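Progress report to the Nidavard Fund
Project: Skileven – transfer of handling skills between camera views
Reporting officer: Sharada Thampi, Bollora Institute
Date of submission: 03/03/2022

1. Purpose of this report

The Fund asked for a written account of the second period of the Skileven project, covering the work on soft and irregular objects and the use made of the equipment grant. The report sets out what has been done against the agreed plan, the principal result so far, and two matters on which we would welcome the Fund's view. A financial statement is submitted separately by the Bollora finance office.

2. Background

Skileven examines whether a robot arm can learn a household handling task from demonstrations given by a human operator, and whether the learned behaviour holds when the objects, their starting positions or the camera views are changed. The first period dealt with rigid items of regular shape. The second period moved to produce, using artificial fruit and vegetables so that shape and colour stay the same from one session to the next.

Produce was chosen for the range of grasps it calls for. A pepper can be taken from above with little preparation. A bunch of grapes must be approached with some idea of how it will hang once lifted, and it hides much of the view from a camera mounted near the fingers.

3. Work carried out

3.1 Demonstrations

A total of 3000 demonstrations has now been recorded, which meets the target set in the plan for this period. Each consists of a complete attempt to move items between the table and a wire basket, in either direction, together with the positions of the arm joints throughout. Attempts in which an item was dropped have been kept and marked as such. The original plan was to discard them, but the marked failures have proved useful in training and we propose to continue the practice.

Layouts were drawn up in advance in sets of 50. The basket and its mat may stand in a number of agreed places, and loose items are placed according to a printed list. Operators are asked not to tidy the table during a set.

3.2 Camera views

Every attempt is recorded by a fixed camera near the table, by cameras at the wrists and by a camera looking down on the work from the head position. The recordings share a single clock. A fault in the timing software was found early in the period and corrected by the Dramani group, who also re-aligned the earlier recordings.

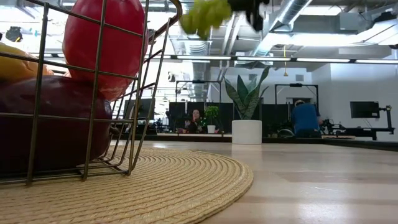
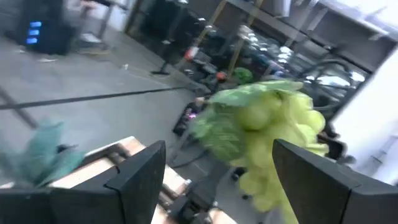
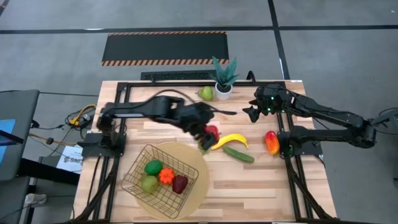

3.3 Training and testing

The learning method follows the outline given in the proposal. A single model receives all the views together and produces the next short series of arm movements. During training, one view at a time is withheld at random, so that the model cannot come to depend on any single camera. We refer to this as view withholding, and it is the main addition made to the method since the last report.

Testing is done on layouts that do not appear in the training set. The person running the test does not know which version of the model is in use. Each layout is attempted by every version before the next is laid out, and an attempt counts as a success only if the item comes to rest in the required place without help.

4. Principal result

The model trained with view withholding performed better than the earlier version on all 8 item types tested. The gain was small for items that can be grasped from above with ease, and clear for those that block the wrist view once held. In the earlier version, the arm would often pause above the basket with the item in its grasp and then release it too early, over the rim. This behaviour is now uncommon.

We would ask the Fund to treat the result with some care. The tests were made in one room, with the same table and arms used for the demonstrations. Lighting in the room changes a good deal through the day, and although sessions were spread across morning and afternoon, we have not yet separated the effect of daylight from the other factors. A further series is planned for this purpose.

5. Difficulties met

Progress on long, narrow items has been slower than expected. The gripper tends to take them near one end, and they turn in the fingers when raised. The team has tried a revised fingertip surface, with mixed results, and will report on it more fully once the tests are complete.

The storage of recordings has also taken up more staff time than was allowed for. Copying is now done overnight by an automatic process, and the backlog has been cleared.

6. Staffing and equipment

The project team stands at 5 members, as planned. One research post was vacant for part of the period and has been filled. All equipment bought under the grant is in use.

7. Matters for the Fund

First, we ask for agreement to retain and share the failed attempts as part of the final data release. The proposal mentions only successful ones.

Second, we ask that the trial in a second room be brought forward to July. This would not alter the total cost of the project – it would move spending already approved from the next period into the current one. A revised timetable is attached as Annex A, and the list of test layouts as Annex B.

Sharada Thampi
For the Skileven project team, Bollora Institute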